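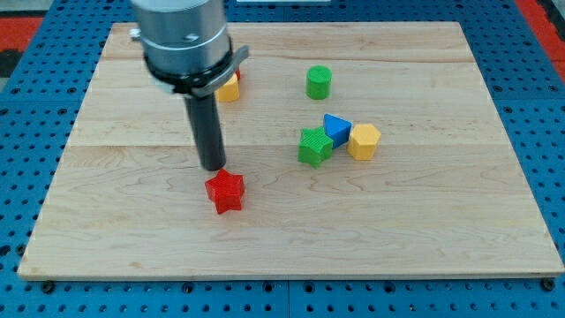 Glued planks in a wooden board, with the seams running lengthwise.

Print this page | E-mail to a friend

Oiling and flattening wooden boards

A board glued up from several planks moves across its width as the humidity changes. Along the grain it hardly moves at all. Most cupping comes from wetting one face only, so wipe both faces, then stand the board on its long edge to dry.

Use food-safe mineral oil. For a board 42 cm long, 75 ml covers both faces and the edges. Warm the bottle in a bowl of hot water first. Apply with a lint-free cloth, leave overnight, wipe off the surplus. End grain takes up more oil than the faces and needs a second coat.

Do not use olive or sunflower oil. Both go rancid.

Slight cupping: lay the board hollow side down on a damp towel for one night, then dry it on edge. If a seam has opened, oil will not close it. Work waterproof wood glue into the gap, clamp, and leave for 24 hours. Scrape off the excess and sand with 100 grit, then a finer paper, always along the grain.

Boards kept near a radiator in February may need oiling twice in the month.

Lowri Jenkins, Nitstead
Last revised 13 March 2018

Search tips Enter keyword Go

This site uses cookies. Accept | Find out more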